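Niko 第三季招两位调查助理，顺便征集几位愿意开口的老住户

发布于2025年7月24日

先把要紧的说了：我在招人，招两个，兼职，给钱，时薪43欧元，税前。如果你看到这里已经想写邮件，可以直接翻到最后看怎么投。不过我建议还是读完，上一季有好几位朋友只看了头一段就投过来，聊到第二句才发现我们做的跟他们想的不太一样，双方都挺尴尬的。

我是 Niko 的主播，也是写稿的那个，有时候还负责搬器材。Niko 是一档中文播客，讲旧案子，一季只讲一件。我们的听众大部分是住在国外的中文读者，也有不少国内的朋友半夜戴着耳机听，第二天给我留言说没睡好（对不起啊，但是我看了很高兴）。第一季讲的是一桩遗嘱伪造案，第二季讲一位话剧演员失踪以后，家里人和剧团打了很久的官司。两季做下来，我最大的体会就是：案卷比电视剧难看多了，字又小，复印得又歪，可是一旦看进去就出不来。

第三季要做的是 Falcão 旅馆的案子。

Falcão 是 Skollov 老城边上的一家小旅馆，早就不营业了。当年一位来拍戏的男配角在旅馆里去世，警方先按意外处理，后来家属不服，案子换了一拨人重新查，又是传唤同住的人，又是找旅馆的员工问话，查来查去，最后的结论还是“无法认定他人责任”。报纸那阵子天天登，登得特别热闹，一会儿说他欠了钱，一会儿说他跟导演吵过架，还有一家小报连他吃什么药都登了，后来又悄悄登了更正，更正只有指甲盖那么大一块。

我想做的，说白了，是那一堆报道本身。谁先写的，消息从哪儿来，哪句话被抄了多少遍，抄到后来变成了什么样子，被写进去的那些普通人（前台、洗衣房的、给他开过车的司机）后来日子怎么过。至于他到底怎么死的，我没有答案，也不打算在节目里装作有答案。这一点先讲明白，想来破案的朋友可能会失望。

一、调查助理，两位

工作内容大致是下面这些，我按真实的时间占比从多到少讲。

最多的是看材料。旧报纸、庭审记录、公开的调查报告，一部分是扫描件，一部分要去 Skollov 的市档案馆现场看。你要把看到的东西做成时间线，每一条后面写清楚出处：哪份报纸，哪一版，哪一栏。我对出处这件事很啰嗦，啰嗦到前两季的助理都学会了我的口头禅，“谁说的？他怎么知道的？”你来了也会听到的，先做好心理准备。

其次是打电话、写信。找当年的记者，找当年在旅馆上班的人，也找家属那边的律师。多数人不会回，回的人里面一半是客客气气地拒绝你。被拒绝了就谢谢人家，隔一段时间也不要再去敲门，除非对方说过可以。我们不蹲守，不冒充别人，不假装是老同学老邻居去套话。第一季的时候有位热心听众替我们这么干过一回，拿到一段录音，挺有料的，我没用，而且把录音还给了当事人。

再其次是陪我去录音。我一个人出门总会忘东西，上次把备用电池落在火车上，采访到一半机器没电了，只好拿手机接着录，那一段后期修到我想哭。所以需要有个人在旁边看着电平，顺便记笔记。

最后才是参加选题会和听粗剪。大家一般最想干的就是这个，可它占的时间真的最少，每周开一次会，有时候吃着饭就开完了。

我希望你：

中文写得清楚，能把一件乱糟糟的事用平常话讲明白。文采不要求，成语越少越好。

能读当地报纸。不用多流利，查着词典能读下来就行，但是不能全靠机器翻译，我们在第二季吃过亏，机器把“他的证人”翻成“他的见证”，整段意思都拧了，幸好播出前抓到了。

坐得住。档案馆的椅子很硬，空调开得很足，建议带件外套。

口风紧。我们手上会有活着的人的名字、住址、病史，这些东西不能发朋友圈，也不能跟室友当故事讲。入职的时候要签一份保密协议，协议不长，我会跟你一条一条过。

新闻系、法学、历史专业的当然欢迎，别的专业也一样欢迎。上一季干得最好的助理原来是做牙科器械销售的，特别会打电话，声音一出来对方就不好意思挂。

我不太需要的：已经认定凶手是谁的朋友。我知道网上关于 Falcão 的帖子很多，有几篇写得还真挺好看，但如果你在来信里第一句就告诉我“就是经纪人干的”，那我们多半合作不来。
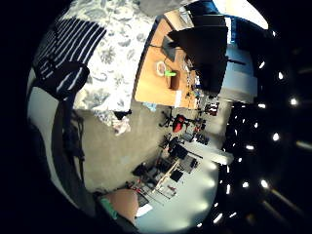

白底灰花的布，旁边是木桌子。

接着说待遇，我知道大家都在等这个。

时薪前面讲了，每周工作3个半天，具体哪几个半天可以商量，档案馆开门的时间得迁就一下。合同先签4个月，从九月开始，做得顺的话可以续到节目播完。去 Skollov 的车票、住宿、复印费全部报销，票据留好给我就行，不用贴得多漂亮。加班要算钱，你自己记下来，月底告诉我，别不好意思。有的同行喜欢说“这是一个宝贵的学习机会”然后就不给钱了，我年轻的时候学习过很多次，所以现在特别不爱听这句话。

署名方面，每一集的片尾都会念到你的名字，节目介绍里也会写。不想公开真名的，用笔名也可以，我们有过先例。

住哪儿都行，不过每个月至少要能到 Skollov 跑一趟。我们录音和开会在 Stitville，那是一栋老厂房改的共享工作室，楼下有家面包店，早上的肉桂卷很快就卖完了，想吃得早来。电梯时好时坏，腿脚不方便的朋友请提前讲一声，我可以把会改到底楼开，底楼有坡道，进出没问题。

带你的人除了我，还有 Jolán Juhász。她管事实核查，每一集播出前都要过她那一关，她手里有一支绿色的笔，稿子上绿得越多我越害怕。她中文是后来学的，讲得比我标准。你提交的每条材料她都会看，会回批注，语气有时候比较硬，批注完又会拉你去喝咖啡，所以不用往心里去。

二、征集老住户和知情人

这部分跟招聘是分开的，不用写简历，也不用懂播客。

如果你或者你的家人当年住在 Skollov 老城，尤其是旅馆那条街上；或者在 Falcão 打过工，哪怕就干过一个暑假；或者在剧组里帮过忙，跑过龙套，送过盒饭，开过车；或者当年在报社、电台、印刷厂上过班，我都非常想跟你聊聊。

想问的事情其实很平常。那条街早上几点热闹，旅馆后门通哪儿，记者来了以后大家是怎么议论的，报纸上登的跟你自己见到的有没有对不上的地方。很多人跟我讲“我不知道什么内幕”，我就怕错过这样的人。我们五月份试聊过一位以前给旅馆送牛奶的老先生，他从头到尾都在说自己没什么可讲的，然后讲了整整一个下午，把后院的布局画给我看，跟报纸上登的示意图差了一道墙。这道墙到底在哪儿我们还在核，所以节目里暂时不会提，但是你看，这就是我想要的那种聊天。

家里存着旧报纸、剪报、旅馆的明信片、收据、剧组合影的，也请告诉我们。东西不用寄，我们可以上门去拍，拍完当场还给你。真的别寄，路上丢了我赔不起。

几件事先跟你讲清楚：

参加是自愿的，聊到一半不想聊了就停，我关机器，不问为什么。

要不要录音由你决定。可以只聊不录，可以录了不播，也可以播的时候换个声音、换个名字。哪种都行，我们会写在一张同意书上，你一份我一份。

播出之前，涉及你的段落会放给你听。事实弄错了一定改。你要是觉得自己哪句话说得不妥，也可以跟我商量，同意书上写了期限，期限之前撤回都来得及。

我们不付钱买消息。采访本身没有酬劳，这是为了你讲的东西以后站得住，别人没法说是花钱买来的。路费和误工的补贴可以给，拿不拿也随你。

聊这些事情有时候会难受，隔了这么多年也一样。上一季有一位受访者回去以后好几天睡不着，打电话给我，我陪她讲了很久，可我毕竟不是专业的。这一季我们提前联系好了一位心理咨询师，采访以后你想找人聊，可以直接约，费用我们出，她不会告诉我们你讲了什么。

还有，如果你手上的东西是新的证据，就是那种应该交给警察的，请先去找律师或者警方，然后再找我们。我很想做好节目，可是这个顺序不能倒过来。家属那边我们已经写过信，知道我们在做这件事，他们暂时没有决定要不要参加，请大家不要去打扰他们，也不要替我们去劝。

三、大家可能会问的

有人问能不能远程。征集那部分完全可以，视频电话、语音都行，信也行，我喜欢收信。助理的话看材料可以在家，档案馆和录音必须到场。

在读学生能不能来？能，只要你的签证或者学籍允许打工，时数别超。这个请自己先查好，我们可以开证明，但是没办法帮你去跟学校解释。

我没有调查经验，会不会直接被筛掉？不会。我自己入行之前在旅行社排机票，第一次去法院旁听，坐错了法庭，听了半天别人家的漏水官司，还记了满满一本笔记。经验可以慢慢来，细心和老实比较难教。

会不会有危险？这件案子的当事人多数已经退休了，目前我们没有收到过什么威胁，收到过一封很长的投诉信，是嫌我片头音乐太吵的。真有让你不舒服的情况，比如有人打听你的住址，马上告诉我，那条线我们可以放下，或者由我来接。

能不能写匿名信爆料？可以，但我得先讲，没法核实的东西我们不会用，所以最好留个能联系上你的办法，哪怕是个临时邮箱。

节目谁出钱？听众订阅占大头，剩下的来自一笔小的文化补助。没有影视公司参与，也没有把版权预先卖给谁。以后如果有人来谈改编，会先问过受访者。

会有实体的剧组重演吗？不会，我们不做情景重现，没有演员躺在地上那种东西。连音效我都尽量少用，第二季第一集加了一段关门声，被听众写信骂，骂得对，重新上传的版本里已经拿掉了。

四、怎么报名

应聘助理的，请发一封邮件到节目主页上的联系邮箱，标题写“助理”加你的名字。里面请放：

一份简历，一页就够，不用照片。

一封短信，讲讲你为什么想做这个，顺便告诉我你每周哪几天有空。别用模板，我真的看得出来，前一季有个人忘了把别家节目的名字换掉。

一个小作业：任选一则旧社会新闻，什么地方的都行，找三家报纸对同一件事的报道，写一写它们哪里不一样，你觉得为什么不一样，哪些你没法判断。最后那一项请认真写，我最先看的就是它。篇幅别超过两页，写多了我也看不过来。这个作业我们不会拿去播，版权是你的。

作业做到第二轮的朋友，我们会约一次面谈，我和 Jolán 都在，面谈之后还有半天试工，试工照时薪付钱，录不录用都付。

八月底截止。每封信我都会回，可能慢一点，因为白天我还要剪片子，家里还有一只刚做完手术、必须有人抱着才肯吃饭的猫。超过两个星期没收到回信，请再发一封催我，催我不扣分。

老住户和知情人没有截止日期，标题写“老城”就行，也可以在主页上留个电话，告诉我几点打比较方便。家里长辈不会用电脑的，请孩子帮忙留一下，我打座机也没问题，讲方言也没问题，听不懂的地方我会多问几遍。

要是你自己不合适，可你认识一个特别合适的人，麻烦把这个页面转给他。特别是当年在 Falcão 洗衣房上过班的那几位阿姨，我只在报纸上见过你们的姓，名字一个都没有登，我很想知道你们叫什么。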